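Jasper Martens
07/12/2025

Okay, floor people, I need to talk about orange. I know I promised the pantry shelf thread next, and it's coming, but the floor got there first.

For anyone new: we have big cream tiles through this whole room, the shiny kind, and I've been slowly learning how to live with them ever since we moved in last September. They are beautiful when they're clean. They also show you every single thing that has ever fallen on them.

One rag, one orange mess, both hands: 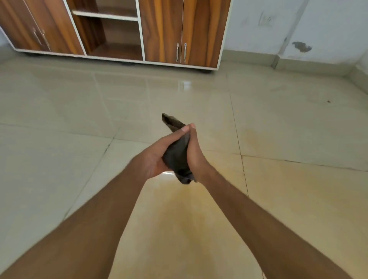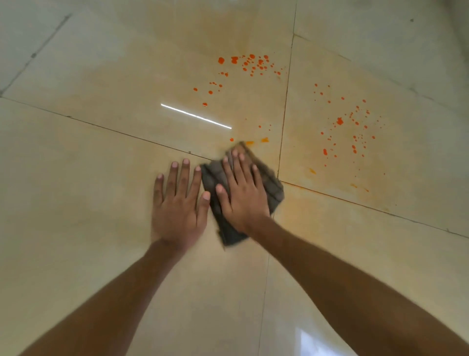

Same dark gray cloth in both, getting a twist in the first and getting pushed across the tile in the second.

So the first thing I want to say, and I say it with love, is don't go at a splatter like this with one big happy swoop. I did that for years! It feels so productive. And then the light comes across the floor and you see a thin yellowy film over a whole tile and part of the next one, and you've turned a little mess into a wide one.

What works for me is small and boring. Lay the cloth down next to the drops, press, and pull it back toward yourself. Lift. Fold to a clean side. Do it again. You're trying to pick the stuff up, and a flat pushing motion mostly gives it a ride across the room.

Start at the outside too. Orange things travel when they hit a hard floor — you get the main blobs and then all those tiny pinpoint ones flung out past them, and if you start in the middle you'll put your knee or your sleeve right in the little ones. Ask me how many pairs of sweatpants.

Now, wringing. My neighbor Urmila Nishad taught me this one and I think about it more than is normal. She does it with both hands stacked, one high and one low on the cloth, and turns them opposite ways until it goes like rope. I used to just sort of squeeze it in a ball, like a stress toy, and then wonder why I was leaving puddles.

Her rule is that if the cloth drips when you hold it still, it isn't ready to touch a floor. She said this to me over the fence in the tone you'd use for a child about to cross a street, and I have obeyed ever since.

(Wring over the bucket or the sink if you're doing the final pass. Over the floor is fine early on, when it's all getting wiped anyway.)

About the cloth itself, because somebody always asks. I like a dark one for this job. Turmeric, tomato, carrot, chili oil, all of those will mark a white cloth forever, and then you have a perfectly good rag that looks guilty for the rest of its life. Dark gray just carries on.

The downside of a dark cloth is that you can't see how dirty it's getting, so you have to keep track by folding. Fold it in half, and in half again, and use up each face before you open it to the next. Once you run out of faces, go rinse. Don't be brave about it.

I keep 12 of them in a Bollska basket by the back door, and they go in the wash by themselves, never with the dish towels. I'm quite strict about that one. The basket was supposed to be for mittens but the mittens have never once gone in it.

Water first, soap second. I try plain warm water before anything, and if the tile still feels slick under my fingertips after that, then it gets one small squirt of dish soap in the bucket. One! Too much soap on a glossy tile leaves its own cloudy film, and then you're on your knees again cleaning up the cleaning.

My bucket takes 5 quarts, for the measuring types among you (hi, Mom). I don't fill it to the top because I have met myself.

Grout is its own subject and I could go on all evening. Short version: get to it early. The face of a polished tile is pretty forgiving, but the lines between are thirsty, and anything orange will happily move in. I fold a corner of the cloth over one finger and run it down the line before I do the wide part of the tile.

If it has already settled in there, baking soda and a little water mixed to a paste, an old toothbrush, 14 minutes while you have a coffee, then scrub and rinse. Why 14? That's how long my Skukenell kettle and I take to produce a coffee and drink it standing up. I'm sure any amount in that neighborhood is fine.

I'd go easy on vinegar if you aren't sure what your floor is made of. Stone doesn't like it, and some grout doesn't either. Try a corner first, somewhere behind a door.

Last bit is the dry pass, which I skipped for most of my adult life. Take a fresh dry cloth and go over the whole patch, and then get your cheek down low and look across the tiles toward the light. From standing height everything looks done. From down there you'll find the streaks, and usually a crumb you've been stepping around.

And check the feet of whatever furniture is close by, and the bottom edge of the cabinet doors if you've got them. Splashes go sideways as well as out, and a dried orange dot on a wooden door is a much longer afternoon.

Knees: please, a folded towel. I have a gardening pad from Jeltden that lives in the broom closet now and has never seen a garden.

Somebody is going to tell me to buy a mop. I have a mop! It's a lovely mop, and I use it for the weekly once-over. For a splatter I still want a rag and my two hands, because I can feel the sticky spots through the cloth and the mop keeps that sort of information to itself.

If you've got a trick for chili oil in grout that's been there a good long while, put it in the replies. I'm asking for the spot by our stove, which has beaten me more than once. Pantry shelves next time, I mean it, I've already bought the labels.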